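Flullasport Racing - Pre-Event Safety Checklist, Supersport Class
Round: Lornurdale, March
Filled in by: Svenja Auer
Bike: number 30, 2,785 km on the chassis

1. Front brake lever guard
Pass. Fitted, tight, and on the correct side, an improvement on last season.

2. Brake lines and calipers
Pass with comment. Left caliper pins were lockwired. Right caliper pins were lockwired after I asked.

3. Oil drain plug and filter
Pass. Wire pulls in the tightening direction. Filter clamp is new.

4. Catch tank
Fail, then pass. Capacity was fine, but the tank held a good part of the last test day. Emptied and refitted.

5. Throttle return
Pass. Snaps shut at full lock both ways. Rider says it snaps shut too hard. Noted, and not a safety matter.

6. Rear sprocket and chain
Pass with comment. Slack at the upper limit. Shark fin guard has one bolt that belongs to some other motorcycle. Replace before the first session.

7. Fuel cap and breather
Pass. One-way valve holds.

8. Rain light
Fail. Works when tapped. The rules do not mention tapping.
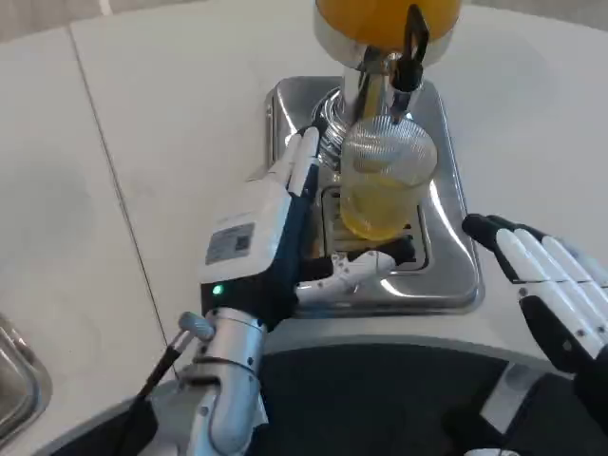 Cyrill Oberholzer: The rain light is a connector, not the lamp. I cleaned it at 7 p.m. and it stayed on through 30 minutes of engine running with no tapping by anyone. Please change item 8 to a pass, or come and look at it again. I'd also like it written down that the odd bolt in item 6 came with the guard.

Re-check, item 8: Pass. Left on while I did the wheels. Bolt origin now written down, as asked.

9. Wheels and tires
Pass. Front spins true. Rear has 2 balance weights held by tape and faith, so more tape was added. Valve caps are metal.

10. Fairing lower
Pass with comment. Holds the required fluid, drain hole plugged. The plug is painted the same black as the fairing, so good luck finding it when race control declares the track wet. Put a dab of yellow on it.

11. Rider equipment
Helmet: pass, label readable.
Back protector: pass.
Gloves: fail. Seam open at the left little finger. Luzius Haslinger says they are his lucky pair. He has a second pair, which will have to learn.

12. Pit box
Extinguishers: both in date, one hidden behind the Egger tool cabinet. Moved to the door.
Fuel cans: closed, labeled, away from the generator. Almost far enough away, anyway. Moved again.
Tire warmer cables: taped down, except where people walk. Retaped.
Paddock stands: rear stand has a cracked roller. Do not use. I have written DO NOT USE on it in large letters, and Ritu Rajput has taken it to the truck because large letters did not work at Guluvach.

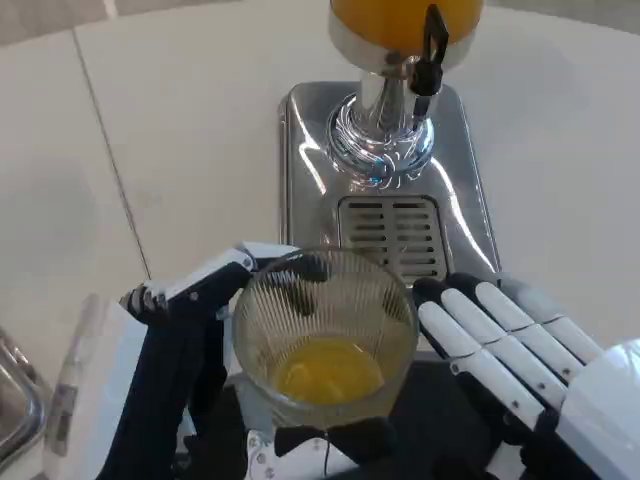 Orange juice, glass in hand

13. Pit lane crew
Closed shoes: pass for everyone but Dionysis Kokkinos, who went and changed.
Pit board: numbers complete, apart from the second 3. Order one.

Open items before first practice: 6 (bolt), 10 (yellow paint), 11 (gloves, show me the second pair), 12 (new roller), 13 (the 3).

Signed S. Auer. Copy to the truck, copy on the pit box door, next to the extinguisher.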